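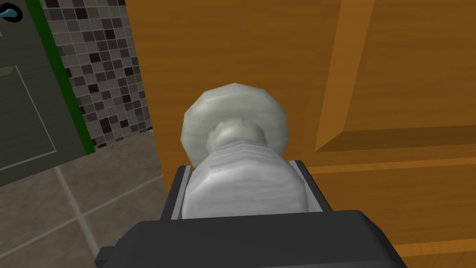 Combien de temps faut-il laisser tremper les pois chiches pour les falafels ? Toute une nuit dans beaucoup d'eau froide, et surtout on ne les cuit pas avant de les mixer.

Bonjour la liste,

Je reprends la question de Babita parce que j'ai passé mon dimanche dessus et que je suis ravie du résultat (enfin des falafels qui se tiennent !). Elle écrivait :

> J'ai suivi la recette du livre avec des pois chiches en bocal et
> tout s'est défait dans l'huile. Faut-il ajouter de la farine ?
> Un oeuf ? Je voudrais en refaire pour la fête de juillet.
> Babita Jaiswal

Babita, laisse tomber le bocal ! Le pois chiche déjà cuit a trop d'eau, la farine rattrape un peu mais ça devient pâteux. Avec du sec trempé, on mixe par petits coups, il faut que ça ressemble à de la semoule grossière, puis une heure au frigo.

Mes proportions pour 8 personnes : 1000 g de pois chiches secs, 4 gousses d'ail, 100 g de persil et coriandre mélangés (tiges comprises, c'est là qu'est le goût), deux oignons, cumin, sel. La levure chimique juste avant de former les boulettes, pas la veille, je me suis fait avoir.

Savita met de la menthe et un peu de piment vert, j'ai essayé sur une moitié de la pâte et c'est une merveille. Girish, tu les cuisais au four, toi ? Quelle température ? Les miens sortaient secs comme du carton.

Je refais une tournée jeudi, dites-moi si vous avez une bonne sauce au tahini, la mienne tranche une fois sur deux.

Bises à tous,
Geeta Chaudhary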